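Clulham Plant Room: Gallery
28 Jun 2018

Welcome to the gallery page of our plant room. My name is Emanuel Anghel and I take care of this page together with Malte Stüber, who corrects my English when he has time. The room belongs to the Nyanda garden group and it is on the ground floor of the old school building in Clulham. We use it for everything that is green and stands in a clear container: cuttings, grasses, leaves for arrangements, and plants which are waiting for a better pot.

Many visitors ask why we like clear containers so much. For me it is simple. In a clay pot you see only the top of the plant. In a clear one you see the whole height, also the lower leaves, and you notice very early when something becomes yellow or soft. Erasto Rashidi was keeping all his plants in clay before he came to us, and in November he changed almost everything. He still keeps one clay pot on the window sill and he does not want to discuss it.

The containers come in different forms. The straight ones are easy to put in a row on the shelf. The ones that become narrow toward the bottom need more attention, as they fall more easily when the leaves are long and heavy at the top. We put these at the back of the table, or inside a wooden ring that Victor Khaemba made for us. He made 3 sizes of rings. The middle size is always missing, so if you borrowed one, please bring it back.

About the lids there are two opinions in our group. Emmanuel Rotich says a lid should stay on during transport and come off immediately after. I leave it on one more day when the room is dry. We both lost plants with our method, so I can not say who is right. What we agree on is that the lid should not press the tips of the leaves. When you fill a tall container, put the leaves in with the cut ends down, turn it slowly, and stop before it looks full. Long leaves open a little during the night and they need this space.

Plastic gets scratches, and we accept this. Please clean the containers with a soft cloth and warm water only, and never with the green sponge from the kitchen. Last year we cleaned more than 51 containers after the Wetevano plant market, and the ones washed with the sponge look old now. They are still good for cuttings, but for showing the leaves we prefer the others.

A few words about the room. It is open in the mornings and there is always one person with a key. The big table is for work and the shelf near the door is for plants that are ready to go home. If you leave a container on the shelf, write your name on a paper strip and put it under the container, not on the wall of it. Glue is very difficult to remove and Malte has already spent a whole afternoon with it. The watering cans are filled in the evening and stand until the next day, so please do not empty them into the sink.

The pictures on this page change with the season. The older ones, from the Botirano exhibition, are in the paper album in the room, and you can ask for it.

Long leaves in a tall container

Dark green, narrow and pointed, packed upright under a wide lid. This kind of leaf fills a tall container very fast.

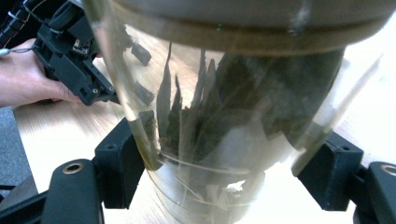
For shorter leaves we take the low containers from the second shelf, where two or three kinds can share the space without problems. Erasto will show how he cuts and sorts them at the next meeting, and he asks everybody to bring their own scissors. New members can borrow a pair from the drawer under the big table.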